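Drying Garden Flowers for Long-Lasting Arrangements

Skill level: beginner. Active time is short, but allow two to four weeks for air drying.

Air drying is the simplest way to preserve cut flowers and needs almost no equipment. Results depend on three variables: the moisture content of the stem at harvest, the rate of airflow around the bunch, and the amount of light reaching the petals. The method below covers hanging bunches, with separate notes for silica gel and for grasses. It follows the procedure Liesl Gasser set out for the Karbridge growers' handbook, with changes made for coastal humidity.

What you need

Secateurs, cleaned and sharp
Rubber bands (string does not tighten as stems shrink)
Paperclips or S-hooks
A rail, rack or length of wire
Paper labels and a pencil
An airtight container and silica gel, if drying full-petalled blooms
Vases for the finished stems

Choosing what to dry

Flowers with low water content and papery bracts keep their shape best. Strawflower, statice, globe amaranth, sea lavender, yarrow and paper daisies are all reliable. Lavender and most everlasting daisies can be hung with no preparation beyond stripping the leaves. Roses and larkspur dry acceptably but darken in colour. Red roses often finish close to black, and white ones turn cream or tan.

Tulips, lilies and most other bulb flowers are poor candidates for hanging. The petals collapse before the base of the flower has dried, and mould gets in at the join. Use silica gel for these or leave them out.

Seed heads are worth collecting at the end of the season. Poppy, nigella and scabiosa can be left on the plant until the capsule rattles, then cut and stood upright in a jar.

Step 1. Harvest

Cut in mid-morning, after the dew has gone and before the heat of the day. Do not cut for two days after rain. Take each flower slightly before it is fully open, as most continue to open while drying. Strawflower is the extreme case: pick when only the outer two or three rows of bracts have lifted. A fully open strawflower will fold backwards on the rail and expose the centre.

Yarrow is the exception. Wait until the head is firm and the colour has fully developed. If the stem is held below the head and shaken, the head should not flop. Immature yarrow shrivels.

Leave stems longer than the finished arrangement requires. They can be shortened later, and the brittle end section is usually discarded anyway.

Step 2. Strip and bunch

Remove all leaves from the lower two-thirds of each stem. Leaves hold moisture and slow the drying of the whole bunch. Discard any flower with insect damage or brown spotting.

Gather small stems in bunches no thicker than a thumb where the band sits. Stagger the heads so that they do not press against each other. Large blooms such as hydrangea should be hung singly. Loop the band over two stems, wind it around the bunch, and hook the free end over another two stems.

Label each bunch with the variety and the month it was cut. Once dry, several statice cultivars are difficult to tell apart.

Step 3. Hang

Hang the bunches head down in a dark, dry room with moving air. A spare room with the blinds drawn is usually better than a garage or shed, where overnight humidity is harder to control. Leave a hand's width between bunches and keep them clear of the wall.

Light is the main cause of fading. Blues and purples hold well, pinks and reds less so. In humid weather run a small fan on its lowest setting, aimed past the bunches and not directly at them. Relative humidity above 60 per cent extends drying time considerably and carries a real risk of mould.

Step 4. Test for dryness

Check after two weeks. Bend the stem immediately below the head, where it dries last. It should snap cleanly. If it bends, leave the bunch for another five days and test again. The petals will feel papery well before the stem is ready — do not take the bunch down on the feel of the petals alone.

Silica gel method

For roses, ranunculus and other full blooms, spread a base layer of silica gel in an airtight container. Trim each stem to a short stub and set the flower face up. Spoon the gel around and between the petals until the bloom is covered, then seal the lid. A 500 g bag of fine-grade gel is enough for a small batch of ranunculus in a shallow tub.

Most blooms take three to seven days. Pour the gel off slowly and brush the residue from the petals with a soft paintbrush. The gel can be dried in a low oven and reused, following the temperature on the packet. Avoid breathing the dust, and keep the gel away from children and pets.

Grasses

Cut bunny tails and pampas before the plumes are fully fluffed. Grasses can be dried upright in a dry vase, which gives a natural curve. Hang them if straight stems are wanted.

Arranging

Work on a bare surface that is easy to sweep. Dried material sheds with every movement, and crumbled leaf is difficult to get out of a tablecloth. Choose the vessel before cutting stems to length. A narrow-necked vase supports a few stems without any filler. A wide opening needs crumpled chicken wire or a dry pin holder to stop the stems from falling to the sides.

Place the strongest stems first, then grasses, and the most brittle flowers last. Do not add water. Any vase that has held fresh flowers must be dried out completely, including the base.

Care and storage

Keep finished arrangements out of direct sun and away from bathrooms and heating vents. Remove dust with a hairdryer on its cool, low setting. Store spare bunches in a cardboard box between sheets of tissue, never in sealed plastic.

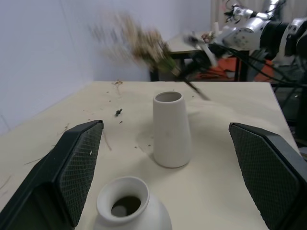
Two white vases, one rounded with a flared rim and one tall and tapered, with dried plant debris on the tabletop.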